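Supply corner

The Brullcombe office has once again run out of binder clips, a thing we were assured could not happen after the order of 200 in January. They haven't been thrown out. They are in coat pockets, on bags of chips in the kitchen and, in one case, holding up a curtain. If you find one on a table, kindly walk it back to the tray by the printer.
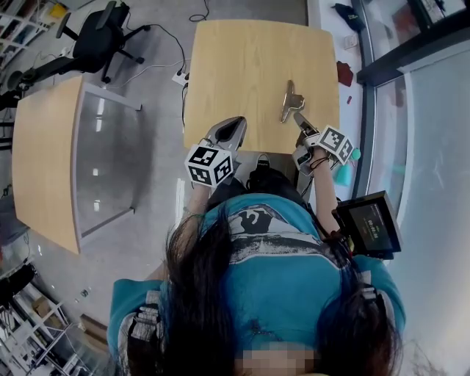 Natalia Cuevas writes that the tray is the problem, being too shallow and too close to the door, and that she would like a jar with a lid. Noted. A jar has been requested. Until it arrives, the medium clips are limited to 2 per person, and anything under ten pages can make do with a staple.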